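Search tickets Go Advanced

Support > Outdoor > Irrigation controllers > Stindance > Unscheduled watering

Ticket subject: Zone 2 waters at 3:10 a.m. whether or not anyone asked it to
Status: Open (reopened)
Product: Stindance indoor controller, wall mount
Valves: Clumar, in-line, the green-lidded kind
Schedule software: Cabrera desktop planner
Purchased from: Ludden Garden Supply

Original report

The controller turns on zone 2 at 3:10 in the morning. There is no program set for 3:10 in the morning. There has never been one. Zone 2 is the strip along the driveway, where I grow mostly gravel and a kind of thyme that was sold to me as impossible to kill and is now being drowned to test the claim.

It runs for as long as the old summer program ran, then shuts off politely. The other zones behave. Seasonal adjustment is at 100 percent. The rain sensor is connected and, as far as I can tell, is consulted about everything except this.

Steps taken before writing in, so that we can skip them: turned it off and on. Turned it off, waited, and turned it on. Took the backup battery out and put it back the other way up, which it wouldn't allow. Read the manual, including the part in the back about disposal.

Reply from support

Thank you for contacting Stindance. Please turn the controller off and on again. If the problem continues, please check that no start time is set for 3:10 a.m. on programs A, B or C.

Customer update

Done and done. Program A starts at 6 a.m. B and C are blank. I went through every start slot on each, which takes a while with a dial that skips. The 3:10 watering went ahead that night as usual.

I have a theory about the dial, which I'm putting here in case it is useful. Turned slowly, it goes from "Start times" to "Run times" like the label says. Turned at the speed of a normal person, it sometimes passes through a setting with no label at all and the screen shows a row of dashes. I haven't pressed anything while the dashes were up. I am willing to if someone there tells me what it does.

Reply from support

The row of dashes is normal and indicates that the dial is between positions. Please do not press any buttons while it is displayed.

Is it possible that a neighbor's system is on a shared line?

Customer update

It isn't. I went out at 3:05 in a raincoat and stood next to the valve box. At 3:10 the Clumar valve for zone 2 clicked and the driveway got its bath. The controller screen, when I came back in and dripped on the floor in front of it, said "Zone 2 ON" and "Program:" and after the colon there was nothing.

So the controller knows it is doing it. It just won't say on whose authority.

I also pulled the zone 2 wire off its terminal the following night to rule out a sticking valve. With the wire off, no water. The screen still said "Zone 2 ON" at 3:10, which I found a little sad. Wire is back on. Valve is innocent. I apologize to it for the things I said at the hardware counter.

Reply from support

Thank you for this information. Please export the event log and attach it to this ticket. Instructions are on the inside of the door.

Customer update

The instructions on the inside of the door are for a model with a card slot. Mine has a small round port with a rubber plug in it. The plug is marked "service." I bought the cable that fits it from Ludden, where the person at the counter told me that people don't usually buy that cable.

The log holds up to 4000 entries and mine is full, mainly of the rain sensor announcing that it is dry. It does this often. I live in a place where you could safely assume it. The older entries have been pushed out by all this dryness, so whatever happened when the trouble started is gone. What's left shows the same thing every night:

3:10 Z2 ON PRG -- SRC CAL
3:10 RAIN SENSOR BYPASS

and then the off entry later, also with SRC CAL.

The morning program says SRC PRG. Manual runs say SRC MAN. I can't find CAL in the manual. I assume calendar. I would love to be told it stands for something else.

I also note the word BYPASS. That explains why the thyme gets watered during storms.

Reply from support

CAL refers to a calendar override. Calendar overrides cannot be created from the front panel on this model. Have you used third-party software with the controller?

Customer update

Yes. In November, when there was nothing to do outside, I thought I'd be organized, and loaded a schedule from the Cabrera planner over the service port on a borrowed cable. The planner is a nice piece of software if you like coloring in squares. You fill in a year of them and it sends the lot to the controller. I did a cautious year with hardly anything in it and the controller said "OK."

I then decided I preferred doing it on the dial and cleared everything with the factory reset. According to the manual, a factory reset erases all programs. I see now that it says "programs." Nobody can accuse it of lying.

Opened the planner again tonight and read back what the controller is holding. The calendar is blank from the first day to the last, except that the planner shows a spare square at the bottom, past the end of the year, on a line by itself. Day 366. It is colored in. Zone 2, 3:10 a.m., ignore rain.

I did not color in day 366. I had a normal year open. My guess is that this is a test entry left in the planner's blank template, sent along with everything else, and that the controller, having no day 366 this year to put it on, has decided to be generous and run it on all of them.

I tried clearing the square. It can't be selected, presumably on the grounds that it doesn't exist.

Reply from support

We are unable to offer assistance with third-party software. We recommend contacting Cabrera. Closing this ticket as resolved.

Customer update (ticket reopened)

Cabrera says the planner sends only what is in the file and that the controller should reject a day that isn't in the year. They recommend contacting Stindance. Hello again.

Something for you to pass to whoever looks after the firmware: setting the controller's year to a leap year stops the 3:10 watering completely. I tried it and slept through. The screen then believes it is a different year, so my odd and even watering days go wrong after February, and the city here takes an interest in odd and even days. As a fix it's good until spring.

Reply from support

Thank you for reopening. This has been forwarded to the product team. As a workaround, a deep reset will erase calendar memory. Disconnect power, remove the battery, take the controller off the wall, open the rear cover and hold the small button next to the transformer lead while reconnecting the battery only. All settings will be lost, including language. Please note that the default language may not be English.

Customer update

Took it off the wall and carried it to the kitchen table. A few notes for anyone who gets here from a search and is about to do the same.

Label the zone wires before you pull them. I used masking tape, and used a pen that doesn't write on masking tape.

The rear cover is held by clips as well as screws. The screws are in the manual. The clips are a discovery.

The small button is next to the transformer lead in the sense that the whole inside is next to the transformer lead. It has a ring printed around it and is recessed far enough that a fingertip won't do it. Use something thin that doesn't conduct.

Hold it longer than you think. The screen goes blank, comes back with every segment lit, and goes blank again. Let go on the second blank. I let go on the first and got the normal reset, which left day 366 sitting there without a scratch.

Second try worked. The language came up as something with a lot of accents in it and I found English by going to the menu item with the most exclamation marks, which was a mistake, and then to the one above it, which wasn't.

Read it back with the planner before hanging it up again: calendar blank, spare square blank. Did not send it anything. Closed the planner and have moved its icon to a folder where I'd have to mean it.
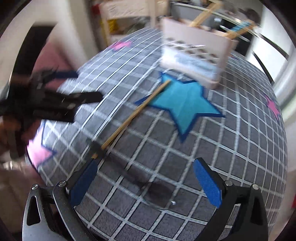 Program A is back in on the dial, 6 a.m., all zones, rain sensor obeyed. Zone 2 has its own wire back, I think; either that or the driveway and the tomatoes have traded places, and I'll know at 6. Please leave the ticket open until I've had 2 quiet nights in a row. And could someone ask the product team about the row of dashes, since I still have the same dial.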